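Setting Up a Two-Arm Toy Sorting Bench in a Shared Workshop

Posted 2026-10-14 by Ross Buchanan

We built this bench at the Norna workshop over a few months of evenings. Konrad Wróbel did the wiring and I did the layout and most of the software. Several people have asked how the mat and the arms are arranged, so the steps are written up below. They assume you already have two arms that run and a controller that can talk to both.

What you need

Two arms with parallel grippers
A sturdy table, white or light gray if you have the choice
A plain mat in a flat color, large enough to cover most of the table top
A bag of plastic construction toy parts: bolts, nuts, and strips with holes
Cable ties, masking tape, a tape measure
A fixed camera and something to mount it on

Step 1. Bolt down the bases

Put both base columns on the far side of the table, next to each other, with enough room between them that the elbows never meet. Ours are 98 cm apart, center to center. Check the bolts again after the first hour of running. Two of ours had worked loose by then.

Keep the wall behind the arms plain. We took down a pegboard and painted the area white, and false detections dropped right away.

Step 2. Run the cables

Leave loops at the joints. Tie the cables to the links only where the link is straight, then move each joint through its full range by hand with the power off. If a cable goes tight anywhere, cut the tie and give it more slack. Konrad did the first arm twice before he was happy with it.

Step 3. Lay the mat

Spread the mat and leave a margin of bare table at the sides and along the front. Tape the corners from underneath. If it lifts at one corner, the gripper will catch it sooner or later and drag everything along. We use brown. Black made shadows hard to separate from parts, and a white mat lost the pale arc-shaped plates entirely.

Step 4. Set the hover position

The hover position is where each gripper waits between moves. Set it just above the top part of the mat, fingers down and slightly open, one gripper on each side. Save it under a name you will recognize later. Ours are hover_l and hover_r, named from the robot's side, so hover_r is on the left when you stand at the front of the table. Bronisława Michalski put a label on the table after the third person got this backward.

Step 5. Put out the parts

Drop a handful on the left and a handful on the right, and put one part by itself near the middle. The clusters test whether the arm can pick a part with neighbors close by. The single part is your control. If the arm misses that one, stop and go back to calibration.

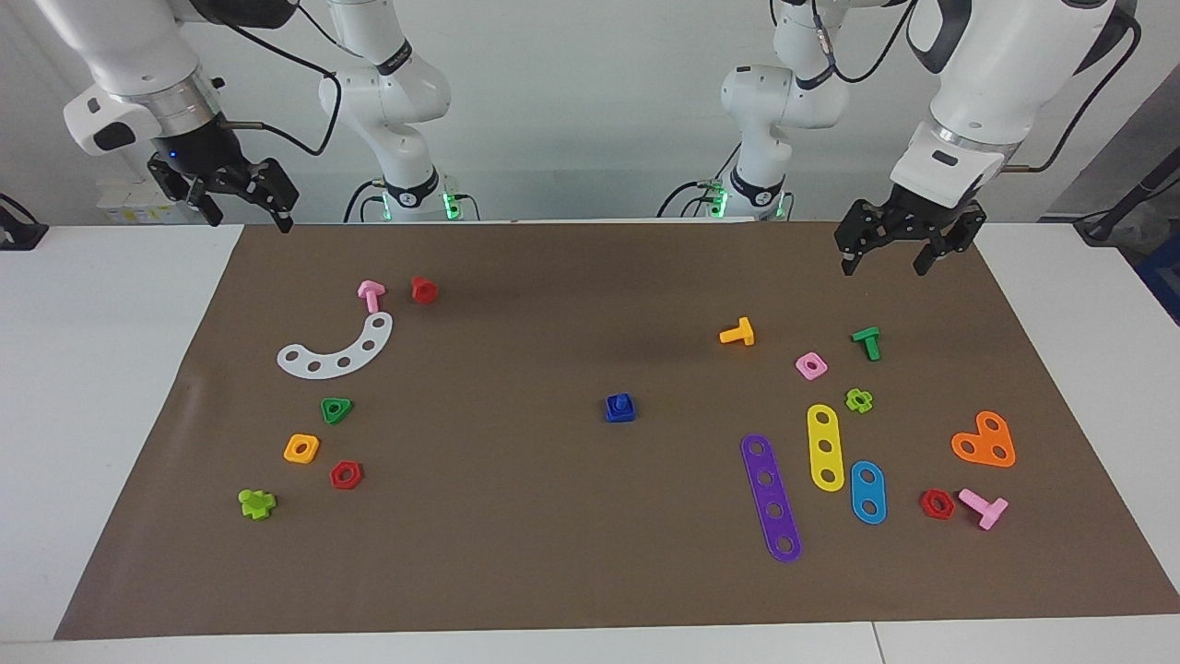 Parts laid out in two clusters, with the blue square nut on its own between them.

Mix the shapes. T-shaped bolts are easy to find and awkward to hold, because they may be lying at any angle. Square and hexagonal nuts are the best ones to start with. Flat strips are the hardest, as the fingers have to come down very close to the mat. Leave them out for the first few runs if you like.

Step 6. First run

Set the speed to the lowest value and keep one hand near the stop button. Run one arm at a time. Start with the single part, then take the outer parts of each cluster, then the ones in the middle of it.

When both arms work alone, run them together. Give each arm its own half of the mat in software and let only one at a time cross the center line. We skipped this at first and bent a finger.

Step 7. Log the picks

Write down the part, the arm, and whether the pick held. We logged 306 picks before changing anything. Most of our failures were strips, followed by bolts lying on their sides.

Common problems

Gripper closes beside the part: the camera has moved. Recalibrate.
Part tips over when gripped: the fingers are too high. Lower in steps of 1 mm.
Arm stops partway: check for a tight cable before you look at the code.
Dark areas confuse the detection: move the lamp so the arms throw softer shadows.

The layout file and the pick log are in the Norna shared folder under Mazurek, our name for the bench. The sorting bins will be added in December.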